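We nearly missed the turning for Gikanberg altogether. The sign is behind a hedge that somebody ought to have a word with, and Leidy was busy reading me the opening times off her phone, so we sailed past it and had to go round by the garden centre. Still, we were through the gate before ten, which I count as a triumph given how long I spent looking for my other glove.

The pottery has an open day twice a year, and I have been meaning to go to the December one ever since I bought a seconds bowl from them at a craft fair. It's a lovely thing, that bowl, a sort of greeny blue with a wobble in the rim, and I've eaten porridge out of it most mornings since. I wanted to see where it came from. Leidy Cáceres came because I promised her lunch, and because she is looking for mugs and is very fussy about handles.

You start in the clay store, a long cold shed with a concrete floor and a smell like a riverbank. Our guide was Ravinder Petrenko, who has been throwing pots there for years and has the forearms to show for it. He let us pick up a bag of clay each. I managed it for as long as it took to say "ooh, heavy" and put it straight back down. All the scraps and failures go into big bins of water to be slaked down and used again, and he seemed very fond of the bins. He kept patting them.

Then into the throwing room, which was warmer, thank goodness, and had four wheels going at once. I could have stayed there all day! One of the throwers, Krystyna Kaczmarczyk, was making small jugs off the hump, meaning she had one great mound of clay on the wheel and kept pulling jug after jug from the top of it, slicing each one off with a wire and popping it on a board. She talked to us the whole time about her allotment. I don't think she looked down once. Leidy asked her about handles (of course she did) and got a proper answer: they're pulled, like milking a cow, and left to stiffen a little before they go on. Too soft and they sag, too dry and they crack away in the kiln. Leidy wrote this down.

We were allowed to have a go ourselves for a couple of pounds. Mine started as a bowl, became a plate and ended up on my sleeve. Leidy's was an ashtray, though she says it's a candle holder. They'll fire it for her and she can collect it in the new year, and I'm sure it will be very nice with a candle in it. 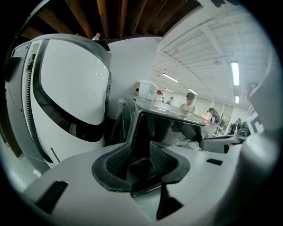

By then it was past noon and we were both starving, so we gave the glazing talk a miss and went to find the tea room. It's in what used to be the packing shed, with long tables and a mixture of chairs, and everything is served on the pottery's own plates. I had leek and potato soup with cheese scones, and Leidy had a jacket potato the size of a shoe. The queue was slow, I will say that. There was one till and one very patient girl working it, and the card machine kept losing its signal. If you go, take cash and go early — the lemon cake had all gone by the time we got to the front, and I had been looking at it for a good quarter of an hour.

We did catch the second tour of the kilns after lunch. There are two of them, a gas one that does most of the work and an old brick one out in the yard that they call Montoya, after a racehorse, if I heard right. The brick kiln is fired with wood and only gets lit for special batches. It takes people sitting up with it all night, feeding it and drinking tea. Ravinder said it holds 700 pots if they're packed by somebody who is good at jigsaws. I asked how hot it gets and he told me, and I have completely forgotten, but the little clay cones they use to check it were fascinating. They stand in a row inside the spyhole, and each one bends over at a different heat, so you know where you are when you see them bow.

The door was open and you could stick your head in. All the bricks inside are glazed from years of ash flying about, shiny and dripping in places, brown and olive and a bit of gold. I liked it more than most of the pots, if I'm allowed to say that.

Last stop was the shop. I had given myself a strict budget and it lasted until the seconds shelf. I came away with a butter dish (tiny chip under the lid, can't be seen), a spoon rest and a plain white jug with a fat belly that I think might be one of Krystyna's. Leidy picked up every mug in the place, held it, pretended to drink from it and put it back. She bought one. It's from the range called Cavik, dark blue outside and cream inside, with room for three fingers in the handle, and she carried it back to the car inside her hat.

A few practical bits. Parking is in the field opposite and it was muddy, so wear boots. The tours are free but they fill up, and the list is at the front desk, where Edith Inga will put your name down and tell you which biscuits to avoid. There are steps down to the throwing room but a ramp round the side if you ask. Dogs are fine in the yard and the shop, though I'd be nervous with a waggy one near those shelves. The 90 bus from Drustunlow stops at the end of the lane if you'd rather not drive, and you'd have the advantage over us of not needing to spot the sign.

The next open day is in the spring, when they're planning to light the old kiln. I've already told Leidy she's coming.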